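The shed, the shelf and the great sorting-out

So I finally did the garden shed. I have been saying I'd do the shed for five years now, and Barbara next door had stopped asking (she used to ask every spring, very sweetly, over the fence, with her coffee). April came, the rain quit for one whole morning, and I put on my worst jeans and went in.

You should know that the shed came with the house. The man who sold it to us, Mr. Kuusisto, was a keeper of things. Coffee cans of screws. Coffee cans of slightly different screws. A hand-cranked something that my brother-in-law Jarmo swears is for apples and I think is for sausage. When we moved in I shut the door on all of it and started piling our own junk in front, and that's how you end up with a shed you can only get into sideways.

I started at 7:30 with a big mug and a podcast and a plan. The plan was three piles, keep, give away, dump. By 8:15 I had one pile and it was "hmm."

The paint was the worst of it. Eighteen cans! Most of them had gone to rubber, and a couple still had the room written on the lid in pencil, which got me a bit sentimental, because one said "Saimi's room" and I have wondered ever since who Saimi was and whether she liked that green. It's our laundry room now. It's still green under there if you move the dryer.

The county takes old paint at the transfer station but only until noon, so I loaded up the car and drove over with all the windows down. The woman at the gate was lovely and waved me through to the back. While I was there I dropped off the dead mower as well, and I felt about ten pounds lighter driving home. I may have stopped for a donut. Two donuts.

Then the fun part, which was deciding where everything was going to live. I'm a terrible impulse buyer when it comes to storage and I had already ordered a Mallen shelf unit, the tall one, without measuring a thing. It fit! With an inch to spare on the window side. Putting it together took me most of the afternoon and I had one bolt left over at the end, and I've decided not to think about that bolt. 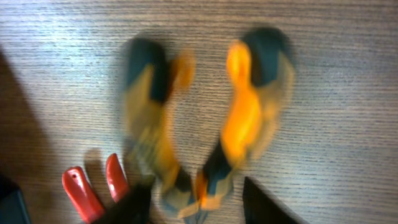
My rule for the shelves was that anything I reach for every week goes between my hips and my eyes. Gloves, twine, the good trowel, birdseed. Christmas lights can go up top where I need the stepladder, and the bottom is for heavy stuff like potting soil and the bag of ice melt that weighs as much as a third grader. I also hung a row of hooks on the back of the door, and I wish I'd done that the day we moved in. The rake has a home! It has never had a home, it has just been falling on people.

I kept one can of Mr. Kuusisto's screws, for luck, and the hand-crank thing too. Jarmo is coming over with a bag of apples to prove his point and I've told him he's cleaning it afterward if he's wrong.

Still to do: the floor (there's a soft board by the door that I keep stepping over), a real light so I'm not out there with my phone in my teeth, and a lid that fits the birdseed bin, because the mice have found it. If any of you have a bin that mice can't chew through, please tell me which one in the comments. I've already been through two plastic ones and I'm not buying a third.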